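Fruit bowl on a white table, fake fruit or real?
Posted in Kitchen & Dining, Gerkville board

Ivone Marinho
We finally got a white kitchen table and now everything on it looks like evidence. I bought an orange wire basket to cheer the place up. My sister says put artificial fruit in it and be done. I say fake fruit is for furniture showrooms. Real bananas last until Tuesday in my house, and then we have gnats. Who's right?
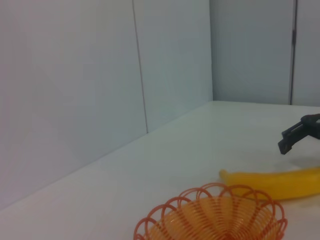 Bananas are the worst test of a fake, in my experience. A real one picks up freckles by the second day, and the cheap plastic kind stays the same flat yellow until you die. The one in the photo has no brown spots at all and a bit of a shine along the top, so I'd guess your sister has already won. If you do go real, hang them. Wire leaves marks on soft fruit -- peaches especially.
-- Brarar

get lemons. they last for weeks and you can use them
-- Cliva179

I staged apartments for six years and owned a crate of 200 fake pears, so I'm biased. Wipe them with dish soap once a month, dust is what gives them away. Keep it to one kind of fruit per bowl. And stick felt dots under any wire basket before it goes on a white top, my own table has a gray ring that I now cover with -- yes -- a fruit bowl.
-- Assunção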